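Resources > Staff development > Speaker notes

Power at the desk: speaker notes for the shared workspace briefing 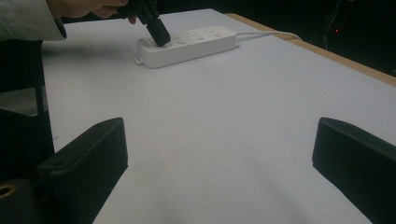 Opening (allow 9 minutes)

Good morning and welcome. This briefing forms part of the induction program for all staff moving to the Hundow building in August. Its subject is the safe and orderly use of power strips at shared tables. Laptop policy is covered in a separate session and questions on it should be held until then.

Leave the first slide up while people find their seats. Draw attention to the plug and the hand. The person has hold of the body of the plug and is pressing it down into the strip. Ask the audience to keep that grip in mind, as it comes up again when we discuss unplugging.

Background

The former Mangundap office had fixed outlets at each desk. Hundow has shared tables, and the outlets are in the floor and along the walls. Each table will therefore be supplied with one power strip. A review of the Mangundap premises before the move found 50 strips in use, of which 11 were withdrawn because of damaged cords, loose sockets or missing labels. Several had been brought from home. Personal strips will not be permitted at Hundow.

Pause for questions on this point. It has been the main concern raised in earlier sessions.

Placing the strip

Return to the first slide if needed. The strip lies on the table top with its sockets facing up, and the cord runs away across the surface toward the edge. Note the small tab with a hole at one end. At Hundow, strips will be fixed in position by the facilities team. Staff are asked not to drill, screw or tape a strip themselves.

The agreed position is at the back of the table, away from the seated side. Cups and water bottles are to be kept at the opposite end. The cord should reach the outlet without being pulled tight, and it should not cross a walkway. Where a table is too far from an outlet, please log a request. Joining one strip to another is not allowed under any circumstances.

Plugging in

Please read this section at a steady pace.

Check the plug and its cord before use. Look for bent pins, splits in the covering and marks from heat. Do not use a damaged item, even for a short time.

Hold the plug by its body, line it up with the socket and press until it is fully seated. A plug that sits partly out can become hot. If it will not go in with ordinary pressure, stop and try another socket - do not force it.

Large plugs and chargers can cover the socket beside them. Place these at the end of the strip where possible, so that colleagues can still use the remaining sockets.

Some strips have buttons on the top face. Staff should learn which button serves which socket on their own table before switching anything off, as a colleague's work may depend on it. The layout for each model will be given on a card supplied with the table.

Unplugging

Take hold of the plug body and draw it straight out. Never pull on the cord. Items that will not be needed again that day should be unplugged and put away in the lockers, with the cord loosely coiled.

What may be connected

Laptops, monitors, phone chargers and desk lamps are approved. Heaters, kettles, toasters and fans are not. The kitchen at the Jeltilis end of the floor has its own outlets for kitchen equipment, and these are tested under a separate schedule.

If asked about medical or accessibility equipment, refer the person to the workplace adjustments process. Such requests are handled in private and should not be discussed in the session.

Inspection and reporting

Drelari, our building services contractor, will inspect every strip twice a year and attach a dated tag. Staff can help between visits by looking over the strip at their table. Report any crack, buzzing sound, burning smell or loose socket to the facilities desk at once. Switch off at the wall if it is safe to do so, and move to another table.

Most faulty strips can be replaced within some 20 minutes during office hours. After 5 pm, leave the strip off and place the orange notice over it.

Activity

Hand out one practice strip per group. The practice strips are not connected to power. Each group is to check the strip and a sample plug, seat the plug correctly and remove it by the body. Walk between the groups and correct grip where necessary.

Collect all strips before the break and check them against the sign-out sheet. Copies of the table card are available at the door.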